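Budgeting hand-held grippers for home data collection: pads and spares
Posted in Equipment and Purchasing, July 2021

bundale_ops
We are planning a September purchase of hand-held grippers for recording household tasks, mainly packing and unpacking in bedrooms. The Trulline quote covers 6 units with one set of finger pads each. Spares are priced separately. The Koskela quote is higher per unit but includes pads. Total budget for consumables is $500. How many spare pads should we order, and is a linkage kit needed in the first year?

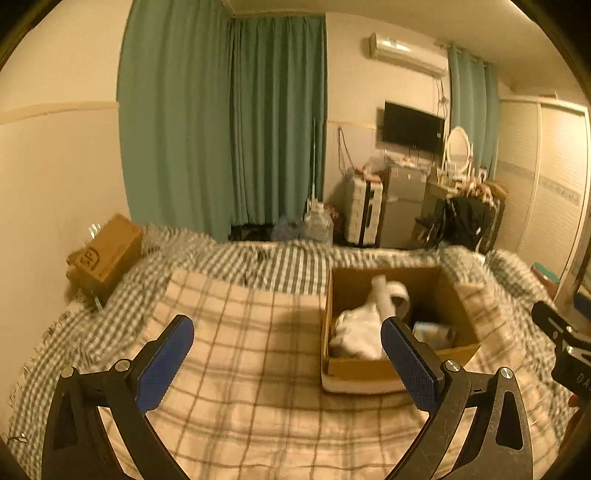

Operators work in pairs, one unit per hand. Typical items are cardboard cartons, rolls, small packages and soft bundles on bedding.

cutau_bench
Order pads first. Cardboard edges wear the ridges, and grip on smooth packaging drops before the damage is obvious. I would put $200 into pads and hold the rest until you have a month of logged hours. Check that both quotes use the same pad mount. Ours did not, and five sets went back.

Linkage kit: one for the whole group is enough. Scratches on the black links are cosmetic. Play at the pivot pins is the thing to measure. Ask Trulline whether the pins are sold singly.

rigshelf
Go with Koskela, less paperwork. Also budget for carrying cases, we forgot those.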